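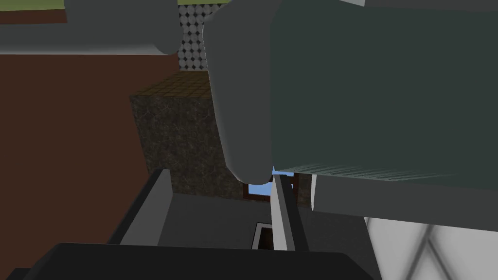

Simulated view at close range, with the gripper housing at upper right.

Why I Stopped Trusting the Wrist View Alone

I want to write about a small question that took me most of October. When we compare two grippers in simulation, which camera should decide? My answer was always the wrist camera, and I defended it in front of colleagues more than one time. I now think I was wrong, and the reasons may be useful for other people who select hardware this way.

Our office in Zaltdale had to recommend a gripper for kitchen tasks. There were two candidates, the Odside parallel gripper and the Sukham, with longer fingers. We ran 300 trials for each one, in the same virtual rooms and with the same controller. A trial was a simple thing: go to the handle, close, pull, release. The program saved the camera views and a score between 0 and 100.

The scores were the problem. Both grippers ended at 80, and the people who paid for the study were not happy with a draw. So I began to look at the saved views, first from the close cameras, because I believed that what happens at the fingers is the whole story.

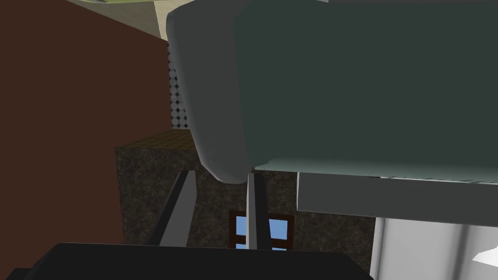

I looked at close views for five days. At such a distance every surface becomes a big flat area of color, and it is difficult to say if the arm is in a good position or only in a lucky one. I wrote notes like "approach acceptable" and the next morning I could not explain to myself what I had meant by it. Two persons in our group marked the same 32 failures and gave different causes for almost half of them. One of them blamed the fingers every time, and the other blamed the planner.

There is a strong habit in our field to put the camera as close as possible. I understand it. A close camera sees the contact, and contact is what we sell. But a gripper is carried by an arm, and the arm must come from somewhere. Many failures which we gave to the fingers began earlier, when the elbow took a bad path and the wrist arrived with no freedom left. For such a failure, longer fingers are no medicine.

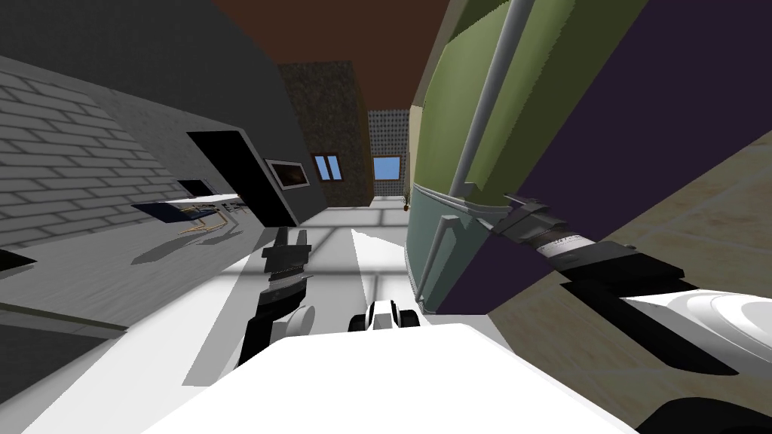 A wide camera gives less detail and more truth about the arm. I resisted this for a long time, since in a wide view the fingers are small and the horizon is often not level. But with both arms visible I can ask better questions. The right gripper is against the lower front of the green cabinet, while the left one is in front of the doorway, pointing up and forward, and I see at once how much room there is between them. No close view gave me this. After I went through the failures again with wide views, our group agreed on the cause in nearly all of them, and the Sukham lost some of its bad reputation.

My colleagues at Mokgethi have another opinion. They say that the controller log already contains the joint angles, so a wide picture adds nothing. It is correct that the numbers are there. But I have never met an engineer who reads a table of joint angles and notices that the arm has put itself into a corner. We notice it with the eyes, and then we go to the table to confirm.

I do not propose to throw away the wrist camera. For slip and for finger closing it is still the first thing I open. I propose only that a comparison report should show both kinds of view for each failure, and that the cause is written down after looking at both. It costs more disk space and perhaps one more day of work.

We recommended the Sukham in the end, with a changed approach path. If the scores had not been equal, I would have sent the report after the first week, and I am not sure that it would have said the same.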